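Review: Kendasgate Folding Work Surface, white finish

47 shares | 12 comments

The Cletomthorpe Household Goods Review assesses furniture and fittings for small homes, shared studios and community premises. Products are bought at the ordinary price and kept in use for at least three months before a report is issued. The subject of the present report is the Kendasgate Folding Work Surface, a wall-fixed table sold in flat form for assembly by the buyer. It was purchased in June from the Erkport branch of the retailer Nkosi at a price of £319, including delivery.

The package contained the top, two folding brackets, a wall rail, a bag of fixings and a printed guide. The guide runs to 9 pages and is clear in most respects. The drawings are large and the parts are lettered in the order in which they are needed. One step is poorly explained: the rail must be levelled before the second row of screws is put in, yet the instruction to do so is given overleaf. Our assembler followed the pages in sequence and had to take out four screws and begin that stage again. A buyer with modest experience should allow an afternoon.

The maker advises fixing to solid masonry. Fixing to a stud wall is permitted if the rail meets at least two uprights, and a paper template is supplied for marking them. We fitted the table to brick and cannot comment on other walls.

The choice of white deserves some thought. Catalogues tend to show white furniture in dark or richly coloured rooms, where it stands out well. Many buyers will be placing it against pale walls, and the effect is then much quieter. The Review takes the view that a white top in a pale room makes a small space feel less crowded, though the edges of the table can be harder to pick out in the evening. Good side lighting is a help.
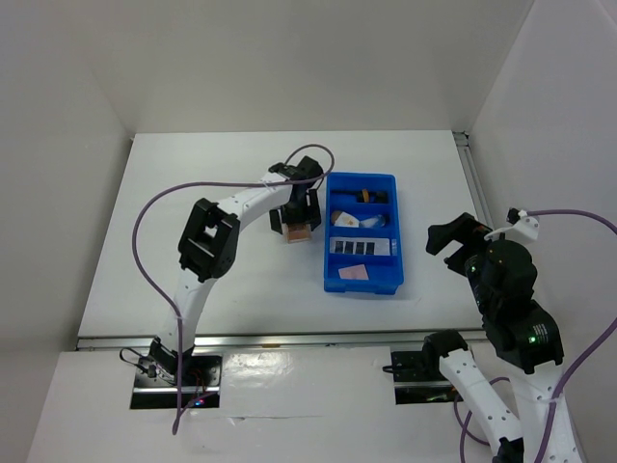 A white tabletop against light grey walls.

In daily use the Kendasgate performed well. The top was used for paperwork, sewing, the repair of a bicycle lamp and the potting of seedlings. Tea left overnight was removed with a damp cloth. Ball-point ink needed a mild cream cleaner and left a faint mark, visible only from a low angle. Black shoe polish could not be removed completely. A craft knife used without a mat left a shallow line, as might be expected, and the maker states plainly that cutting directly on the surface is not covered by the guarantee.

The brackets are the best part of the product. They lock with a firm click and release by means of a lever beneath the top, which can be reached with one hand. The maker claims that they have been tested to 1000 openings. We did not attempt to match that number, but after a full season of being raised each morning and lowered each night, ours showed no looseness. There is a slight downward slope at the front edge when a heavy sewing machine is placed there. Moving the machine towards the wall cured it.

Storage is the weaker side of the design. There is no drawer, shelf or hook, and the space beneath must be kept clear if the table is to fold. A separate pen tray is listed as an extra, but Nkosi was unable to supply one during the period of our review. Cables present a similar difficulty – there is no opening in the top, and a lamp lead has to pass over the side, where it is easily caught when the table is lowered.

Spare parts may be ordered by post. We requested a replacement lever and received it in 9 days, correctly packed, with a short note on fitting.

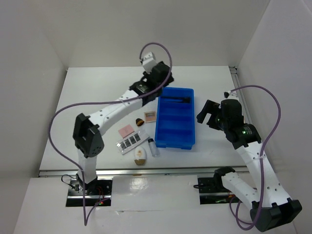 Fatima Msimang writes: I have had the same table for almost 3 years and agree about the brackets. My complaint is the front edging, which began to lift at one corner during the second winter. The shop offered me a strip of new edging and I ironed it on myself. It has stayed down so far, but I think the report should have mentioned that the guarantee on the edging is shorter than the one on the top.

The Review is grateful for this letter. The guarantee card does give a separate and shorter term for edging, and buyers are advised to read it before purchase. No lifting was found on our own table, which stands well away from any radiator.

Recommended for occasional and daily use in small rooms. Not recommended where storage is needed beneath the work surface.

Contact the Review | Copyright Cletomthorpe Household Goods Review | Back to top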